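Living With a Countertop You Can't Stop Wiping

Posted Nov 4, 2024

We are coming up on the end of our first year with the new kitchen, and I have had enough emails about it (hello to everyone who found me through the pantry post!) that I thought I would sit down with a big cup of tea and tell you how it has gone. The short version is that I love it and I would do a few things differently. The long version is, well, long. You know me by now.

When we started looking last March, I was sure I wanted butcher block. I had a whole folder of it saved. My mother had butcher block in the house I grew up in, and I have very fond memories of rolling out pie dough on it while she told me I was using too much flour. Then we went to the Palledden showroom out past the highway, just to look at sinks, and I walked by a slab of white marble and put my hand on it, and that was pretty much the end of the butcher block folder.

The saleswoman there was wonderfully blunt. She told us marble would etch, it would stain if we were lazy, and if we were the kind of people who would cry over a lemon wedge, we should go home with quartz. I said I was not that kind of person. I was, a little bit. The first ring showed up in week two, from a glass of grapefruit juice, and I stood over it for longer than I would like to admit.

But here is what I have come to feel about it. After the fifth or sixth mark you stop seeing them one by one. They sort of melt into each other, and the whole thing goes softer and less shiny, like a good pair of jeans. Friends who come over for supper run their hands along it and never mention a single spot. I know where every one of them is, of course, but I have made my peace.

The wood floor was the other big decision. Everyone told us to put tile in a kitchen, and everyone may be right, but I stand for hours when I'm canning and my knees had a strong opinion. We went with a medium brown, which is a very forgiving color for crumbs and dog hair both. Next to the white of the counter it warms the whole room up, and on gray mornings I am so glad we didn't go paler.
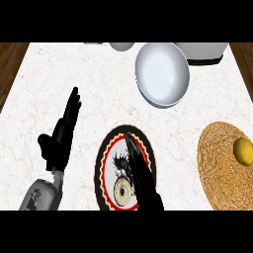 What it cost, since you keep asking

I'm a little shy about money talk, but I know I always want these numbers when I read other people's posts, so I'll give you a few. The slab itself came to $1,641 because we took a remnant – ask about remnants, please, they are usually sitting out back and the yard is happy to see them go. I had set aside $1,000 for the stone, so you can see how well that went. Sealing it the first time was $199, done by a very nice man from Chaturvedi who took his shoes off at the door without being asked and talked to the dog the entire time.

I do the sealing myself now. I bought a bottle of the Comel sealer for $40 and I have hardly made a dent in it. You wipe it on, let it sit while you fold a load of laundry, and buff it off with an old T-shirt. Do open a window, though. I had a headache the first time and spent the afternoon on the porch feeling sorry for myself.

What I would change

I would have put in one more outlet. I say this about every room I have ever lived in and I never learn. The mixer and the kettle share a plug, and there is a certain amount of shuffling on baking days.

I would also have picked a different faucet. We have an Asero, and it's handsome enough, but the sprayer doesn't click back into place the way I'd like it to. It droops. My husband says he can fix it and has been saying so since summer.

And I would have kept one small piece of butcher block after all, maybe just a board by the stove, for the chopping and for my mother's sake. I have my eye on a big maple one at the hardware store and I think it may be coming home with me before Thanksgiving.

Several of you wanted to know about rolling out dough on marble, and oh, it is a joy. It stays cool even when the oven has been going all morning, and the butter behaves itself. I still use too much flour. I have a cranberry galette I've been fussing with for a couple of weekends now, and as soon as I get the crust to stop leaking I'll write the recipe up and put it here. If you have a trick for leaky galettes, leave it in the comments, I would be so grateful!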